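Storing a bare circuit board with the wires still attached?
Home Electronics > Storage and Tidying
Mar 6, 2018

Halyna Demchenko
Hello everyone! I have been slowly clearing out my late uncle's workbench, and most of it has been easy enough to sort (screws in jars, tools on hooks, that kind of thing), but I am stuck on the circuit boards. Up to now they have been lying in a drawer on top of each other, and I can't imagine that is good for them. A few still have their wires on – red, black, green, some with a little plug at the end – and I don't want to cut anything off in case my nephew can use them. What do you keep yours in? I have a stack of clear plastic containers from the kitchen that I would happily give up, but somebody at work told me plastic is the worst thing you can use. Is that so? And do I need to do anything about the round silver parts? I have read that they can hold a charge. The boards haven't been plugged into anything since October, if that matters.

Beat Bachmann
Kitchen boxes are fine, I've used them for years and never lost a board. Just don't stack them.

Iñaki Vidal
Hello Halyna, and what a nice thing to do for your nephew! Your friend at work has a point, though I wouldn't lose sleep over it. Ordinary plastic can build up static, and static can damage chips without leaving a mark you could ever see. What I do is slip each board into an antistatic bag first (mine are the Plelton ones, 60 to a pack, and I'm still working through them) and then the bag goes in the clear box. You get the protection and you can still see roughly what you've got, especially if you write on the bag before the board goes in. I always forget and end up writing on a lumpy bag, so learn from me there.

For the wires, please leave them on, you're quite right. Pull on the plug and never on the wires themselves if something does have to come off. Lay them in one loose loop beside the board, no tight bends, and if they're springy a twist of soft tie will hold them. Make sure the loop isn't pushing against the parts when the lid goes down. If a board is sitting in a frame, keep it in the frame. It gives you something to hold, and you won't be tempted to put your fingers on the parts.

The round silver ones are very often capacitors, and yes, the bigger ones in power supplies can hold a charge for a good while. After this many months I'd expect little trouble from a small board, but if any came out of something that ran off the wall outlet, don't touch the metal points underneath, and let somebody with a meter check it first.

Oh, and clear the table before you start! I work on a plain white one these days and it's a joy, because a dropped screw shows up right away.

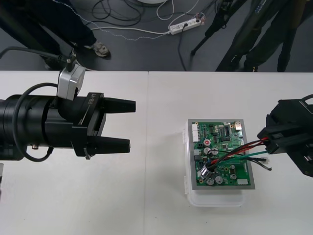
One more thing on labels, while I think of it. Write down what each board came out of, even if it's only a guess with "maybe" after it. I have a whole shelf of nice tidy boxes with no names on them, and I've spent more evenings than I'd like to admit trying to work out what belonged to what. Your nephew will thank you. Do come back and tell us how you get on with the drawer!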